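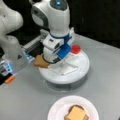

August
By Ginette Vidal

The gauge at Satley had read 67 centimeters for 4 days, and the river had plainly dropped. Joly noted the reading at six in the morning, noted it again at noon, and entered both in the log as received. The form had a column for the reading and a column for the initials of the reader. It had no column for the river.

On the fifth day he walked down with a folding rule. The staff was bolted to the downstream face of the pier, and the float sat in a pipe beside it. He took off the cap and put a light down the pipe. The inlet at the bottom was silted to the lip. The water inside stood where it had stood when the silt closed, and the float stood on it.

He measured from the bolt head to the river surface, did the subtraction on the back of the log, and got 39. He did it again and got 39.

The instruction from Stadholm was that a reader did not clear an inlet. A reader reported a fault, and a technician cleared it. Joly telephoned the fault in. The woman at Stadholm asked for the station number, the serial number of the float, and the current reading.

"Which one?" he said.

"The one on the gauge."

"67."

"Then that's within range," she said. "I can't open a fault on a value within range."

He asked what was done with the readings. She said they set the gate at Zeltent. At 67 the gate stayed a third open and released 1000 liters a second to the canal. Below 40 it closed.

Joly thanked her and sat for a while with the receiver down. His brother-in-law grew onions off the canal at Zeltent. So did most of the people he had been to school with. Below the pier the gravel bars had come up, and the trout had moved into the one pool left under the bridge – he could see their backs from the office window.

At six that evening he wrote 67 in the first column, because that was what the gauge said. Then he took a length of drain rod from the shed, went down the bank, and worked it into the inlet until the pipe coughed and let go.

He went back up to the office and washed his hands. The next reading was due at six in the morning. He set the alarm for five and sharpened the pencil.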